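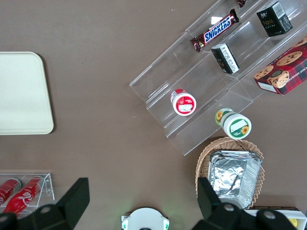

Right, a thread on the thing that has eaten my autumn. We've been trying to work out whether a robot learns more from tidy demonstrations or from sloppy ones. I had money on tidy. I no longer have that money.

The task is restocking. Pick up a snack, put it on a tier of a clear display stand, let go, leave. A child could do it, and a child would want paying in Snickers, so here we are.

The setup: 4000 demonstrations, all done by people, all seen from the wrist. In the first batch the operators were told to be clean. Straight approach, one grasp, no dithering. In the second they were told to do whatever they'd normally do, which for most of our lab is dithering.

Same policy trained on each batch, same number of steps, same stand. We call the method Silen, after a long meeting in which every better name was already taken by someone's startup.

Clean-trained policy: gorgeous. Glides in like a waiter at a place I can't afford. Then it misses the grasp by a centimetre and carries an armful of air up to the top shelf with total confidence.

Dither-trained policy: looks like my uncle searching for his glasses. Misses, backs off, has another go, gets the thing.

The reason is dull and well known. If nobody in your training data ever fumbles, the robot has never seen a recovery, so the first fumble puts it somewhere it has no opinion about. What surprised me was how little fumbling you need. We swapped 3000 of the clean demos back in and kept a thin slice of the messy ones, and most of the recovery behaviour stayed.

Clear acrylic deserves its own post. From overhead the stand is a few bright lines on a brown table. The colour of the table comes straight through the shelves. Depth sensors hate it, I hate it, and the policy learned to put up with it before I did.

Paloma Nakamura did the analysis and would like it known that "dithering" is not the term in the paper. The term in the paper is "corrective submovements". I've been asked to use it. I have now used it.

Caveats, before the replies do them for me. One stand, one gripper, 2 tabletops. Small boxes topple, and our scoring calls a box on its side a success if it's on the right tier, a decision I defended for nearly an hour and now regret. Cans are their own misery and sit outside the main result.

We're repeating it on the Trollgate arm in May, with different operators. If the effect vanishes I'll post that too, in a noticeably shorter thread.

Preprint once Paloma has finished removing my adjectives.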